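Gorna Bench Cell Guarding Checklist, 7th edition
16 November 2022 | 12 shares | 4 comments

Verbeke sells this checklist for two-arm bench cells at 60 euros, and the box copy promises "full confidence." I wouldn't go that far. It covers 164 points, and plenty of them are about labels. The pages on cable sleeves and shared reach are worth reading - the rest you may already have.

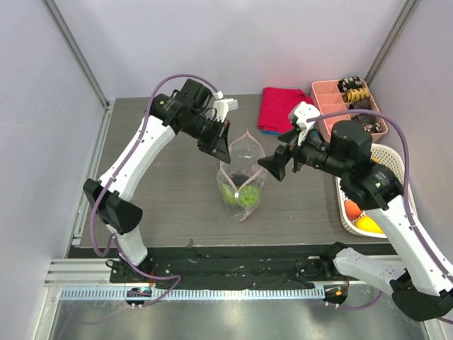 Rule one is that each arm gets its own stop test, then both get one together. Gerkaleck's cheaper list skips the joint test. Ask why before you buy it.

Section four wants sleeves checked at full stretch and full fold, and scraps cleared from the base strip every shift. Fine, but it never says who signs. 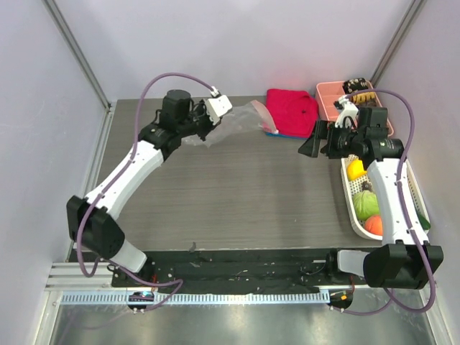 Riet Van Leeuwen
Equipment Reviewer

The Clundis add-on costs 1,309 euros and turns the same list into tablet forms. I'd want to see a site where it caught something paper missed. Updates are free until October.

3 comments hidden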